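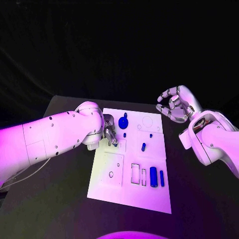 Kitting boards, also called layout boards or shadow boards, keep small parts in a fixed position between one assembly step and the next. The version covered on this page is a flat rectangular sheet laid on a bench top, with one zone for each part or group of parts. A white sheet with thin black outlines, set on a dark gray tabletop, gives enough contrast to read the zones at a glance, and blue parts stand out clearly against it. Raised plates mark off some of the zones; the rest are printed only.

Before you start

You need the parts, a rigid white sheet, a fine black marker or a printed overlay, and double-sided tape. Measure every part at its widest point. The Stallovham sheet used for these instructions is 345 mm on the long side. The Doller sheet also works but flexes when lifted by one corner.

Step 1. Draw the zones

Lay the parts on the sheet in the order they will be used. Leave 16 mm between neighbors so that fingers or tweezers can get around each one. Trace each outline with the part held flat. Round parts such as gears are traced with the knob facing up.

Step 2. Add the raised plates

Cut plates 4 mm thick for any part that has to stand upright. Pegs need a plate; gears usually do not. Drill the peg hole slightly oversize and deburr both faces. Tape the plate down first and check the fit before gluing - a plate glued out of square has to be cut off.

Step 3. Check the board

Place and remove every part several times. If a peg binds, open the hole with a hand reamer. If a part slides when the board is tilted, add a thin plate behind it.

Notes

Mervin Lavoie's original drawing put the gear in a lower corner. It was moved to the top edge in July, and the printed overlay now follows the new layout. Overlays made from the old drawing should be thrown out.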